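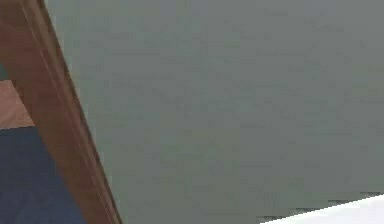 Smooth reddish-brown wood with a paler line along its length, against a grey surface.

Jateck Furniture Care: Frequently Asked Questions

What can you repair?
Tables, chairs, chests, bed frames and most other wooden household furniture. We fix wobbly joints, split rails, lifting veneer and worn finishes. We don't take pianos, garden furniture or anything with live woodworm. If you suspect woodworm, have it treated first and send us the paperwork.

How do I get a quote?
Send us a few photos in daylight and the rough size of the piece. Veronika Nägeli in the office replies to all quote requests, normally within 4 working days. The price is an estimate until we have the piece on the bench. If the final cost will be higher we ring you before going any further.

Is there a minimum charge?
Yes, £70. This covers small jobs such as one loose chair joint or a single scratch. A full strip and refinish of a dining table starts at £400.

Do you collect?
We collect from Brendano and Plarkum and the villages between them. Outside that area you will need to bring the piece in or book your own carrier. Please empty drawers and take out glass shelves before we arrive — we can't carry them loose in the van.

How long will it take?
Small repairs take a week or two. Refinishing takes longer, as each coat has to harden before the next goes on. June is our busiest month, so ask early if you need something back for the summer.

Can you match an old colour?
Usually. We test stain on a hidden part of the piece and send you a photo before we start. Sun-faded wood is harder, and the match may shift a little over the first year.

What should I clean it with at home?
A soft cloth, barely damp, then a dry one. Avoid spray polish with silicone in it. Wax twice a year is plenty for a waxed finish, and lacquered pieces don't need any.

Do you work on Ó Ceallaigh chairs?
Yes. We keep spare stretchers for the older models. Quote the number stamped under the seat if you can read it.

Where do I drop things off?
Unit 273, round the back. Ring the bell and wait — the workshop is noisy and it can take us a minute to hear it.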